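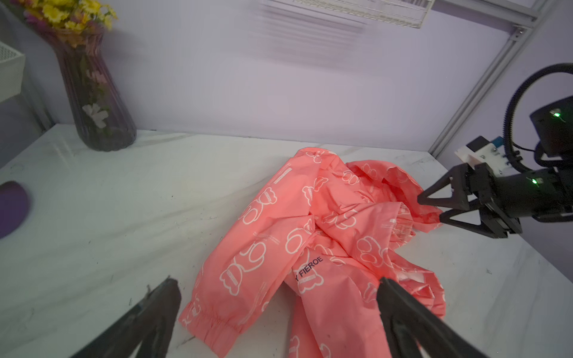 Figure 8.1 A light printed jacket, bunched on a table. One elasticated cuff lies clear of the heap; the lining and a seam edge show at the upper right.

Chapter 8
Folding Light Outerwear

In this chapter you will learn to
identify the parts of a jacket that decide how it should be folded
open out a bunched garment without straining its seams
spread and square a hooded jacket on a table
carry out the flat fold and the hood fold
choose between folding, rolling and hanging for a given storage space

Key terms: shell, lining, hem, placket, cuff, ease, squaring, fold line, hand

Before you begin

Chapter 7 dealt with T-shirts, tea towels, pillowcases and other flat goods in cotton and cotton blends. Those items have two things in common. They are close to being rectangles, and the cloth grips itself, so that a fold stays where it is put. A child's windbreaker has neither quality. It has a hood, two sleeves, a zipper and often a lining, and the shell is slick enough that one layer slides across the next. Students who fold a neat stack of tea towels on their first try are often surprised to find a small jacket opening itself up on the shelf.

The methods in this chapter are written for unpadded jackets: windbreakers, light raincoats, unlined shells and the thin hooded jackets sold for spring and fall. Padded and down-filled coats are covered in Chapter 9. Wool coats should be hung, and are treated with tailored clothing in Chapter 12.

You will need a clear, smooth table at hip height, large enough for the jacket to lie flat with its sleeves out. A bed will do for practice at home, though a soft surface makes it harder to press the air out. Have one light jacket for each pair of students. Patterned jackets are easier to learn on than plain ones. A repeating print gives the eye something to check against, and a twisted sleeve shows up at once when the figures on it lean the wrong way.

8.1 Reading a garment

Garments rarely come to the folding table in good order. A jacket is pulled off by one sleeve, dropped in a basket, washed, and tipped out in a heap. The first skill is to look at the heap and work out which way it goes.

Start with the parts that cannot be mistaken for anything else. A gathered cuff is one of these. So is a zipper, and so is the edge where the lining meets the shell. In Figure 8.1 the cuff is the place to begin. It marks the end of a sleeve, and a sleeve followed upward always leads to a shoulder. Lettering helps as well. Where a word is printed on the shell, the way it reads tells you which direction that part of the cloth is lying, even when the rest of the jacket is folded over it.

Check next for the lining. If lining is showing over a large area, part of the jacket may be inside out. Put a hand down the sleeve, take hold of the cuff from the inside and draw it back through. Do this slowly on elasticated cuffs. The stitching that holds the elastic is under more strain than any other seam on the garment and is usually the first to go.

Do not shake out a jacket with a metal zipper pull near other people or near glass. With a light shell, lifting and lowering works as well as shaking.

8.2 Opening out a bunched jacket

Work from the edges of the heap toward the middle. The common mistake is to seize the jacket at the centre and tug, which tightens the creases and drags one layer under another.

Take a small fold of the top layer between finger and thumb. Be sure that you have a single layer, or at most the shell and its own lining. Rub it lightly. If it feels thick or uneven, you have picked up part of the layer beneath and should let go and try again. Lift the fold, carry it away from the heap, and lay it down flat. Smooth it with the side of your hand before you take the next one.
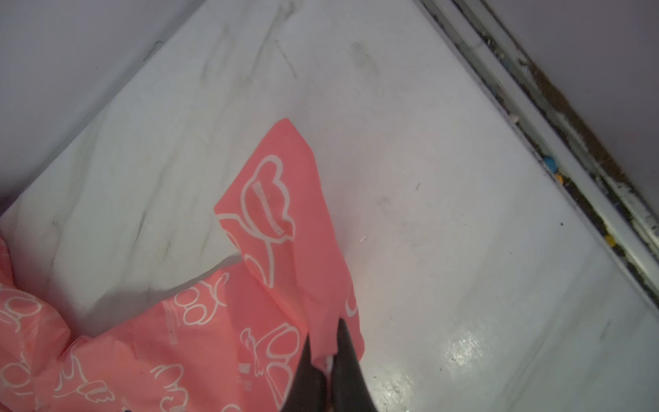
Figure 8.2 Working with a small fold at a time. The far flap lies flat to a squared corner, with the bunched part still to be opened out.

It is worth stopping when the first corner or straight edge lies flat. That edge becomes the reference for everything else. If it is the hem, turn the work so that the hem faces you. If it is the edge of the hood, turn the work so that it faces away. From then on you are only completing a shape you already know.

Thin, shiny materials show every crease, and under a bright lamp the highlights along a fold can look worse than the fold really is. Run a palm over it. A crease that can be felt needs attention. One that can be seen but not felt will usually drop out within the hour if the garment is left flat.

Words for how cloth behaves

The trade speaks of the hand of a cloth, meaning how it feels and moves when it is held. A crisp hand keeps a fold. A soft hand lets it go. Most light shells have a crisp hand when new and a softer one after repeated washing, so an older jacket may need an extra fold, or a band, to hold its shape in a drawer.

Ease is the amount by which a garment is larger than the body it fits. Children's jackets are cut with plenty of ease to go over a sweater. On the table this shows up as spare width under the arms, and it has to be smoothed out sideways toward the side seams. If it is pushed downward instead, it gathers at the hem and leaves a ridge.

8.3 Spreading and squaring

A jacket is ready to fold when it lies face up, with the zipper running straight down the centre from neck to hem, the hood away from you and the sleeves out at either side. Figure 8.3 shows this starting position. Nearly every fault in a finished fold can be traced to a jacket that was not properly spread at this stage, and it is quicker to spend longer here than to start over.

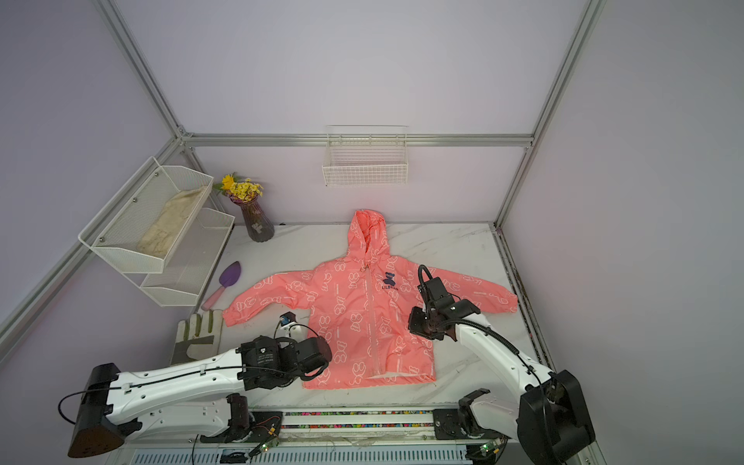

Figure 8.3 A hooded jacket spread face up, sleeves out and hood toward the wall.

Squaring is done in a set order.

Step 1. Fasten the zipper fully. An open front lets the two halves drift apart and the hem will never line up.

Step 2. Hold the collar in place with one hand. With the other, draw the hem toward you until the zipper lies straight. Use gentle, even pull. You are removing slack and should not be able to hear or feel the stitches working.

Step 3. Smooth from the zipper out to the left side seam, then from the zipper out to the right.

Step 4. Draw each sleeve out to the side by its cuff. Turn the cuff if necessary so that the sleeve seam lies along the lower edge.

Step 5. Flatten the hood. Most hoods are made from curved panels and will not lie perfectly flat. Press the air out and let the spare cloth fall in one soft pleat down the middle.

Keep the rest of the table clear as far as you can. Gloves, hand tools and vases all have a way of ending up on a table that is meant for laundry, and it takes only a sleeve swung carelessly to knock something over. Move them to the back corners, or to a shelf or wall basket if the room has one.

8.4 From a working laundry

Lukian Fedoruk runs the sorting room at Vakulenko, a children's clothing exchange in Nundon. Families bring in jackets their children have outgrown and leave with larger ones. Last fall the exchange took in 257 light jackets, nearly all of them in the weeks before the first frost.

Fedoruk trains his new sorters on a single garment. "I give them one hooded jacket and I ask for it folded the same way ten times," he says. "The first few are all different sizes. Somewhere in the middle the hands start to remember, and after that I can leave them to it."

The exchange folds every light jacket to the same width, using a card cut to match its shelves. The card is laid on the back of the garment just below the collar, and the sides are brought in to meet its edges. Staff call it a Drustitel card, after the shelving it was cut to fit. A piece of stiff cardboard from a shipping box does the same job, and you will make one in Activity 8A.

Jackets with a logo or a name on the chest are folded so that it ends up on top. Parents looking along a shelf recognise a favourite bear or a brand name well before they read a size label. For the same reason the size tag is clipped to the outer fold and never pinned through the shell. A pinhole in a coated fabric does not close again.

8.5 Choosing fold, roll or hanger

The storage space should be considered before the first fold is made. A jacket going onto an open shelf needs a flat, firm parcel with a clean front edge. One going into a deep wire basket can be rolled, and will be easier to find if it is. A jacket worn every day should be on a hook, by its loop, where a child can reach it.

Wire baskets need a little care. Mesh can leave its pattern in a light shell, and a loose wire end will catch a thread. Line the basket with a cloth if garments are to stay in it for a season. Groteck liners are cut to standard basket sizes, and an old pillowcase is just as good.

Never fold a jacket that is damp at the seams. The shell dries well before the lining and the cuffs do, and it is the cuffs that should be tested. Squeeze one firmly. If it feels cool, hang the jacket and come back to it.

Activity 8A Making a folding card

Work in pairs. Measure the depth and width of the shelf or drawer you will be using. Cut a rectangle of stiff cardboard 2 cm narrower than the space on every side. Check each corner with a set square; every one should measure 90 degrees. Write the name of the shelf on the card and keep it for Section 8.6.

Activity 8B Blind reading

One partner bunches a light jacket and sets it on the table. The other, without lifting it, names as many parts as can be seen and points to where the hood must be. Open the jacket to check, then change places.

Check your understanding

Write two or three sentences on each of the following before moving on to Section 8.6, where the flat fold is set out in full.

Why a gathered cuff makes a useful starting point when reading a bunched jacket.
What happens at the hem when ease is smoothed downward.
How you would store a lined windbreaker that will not be worn again until April.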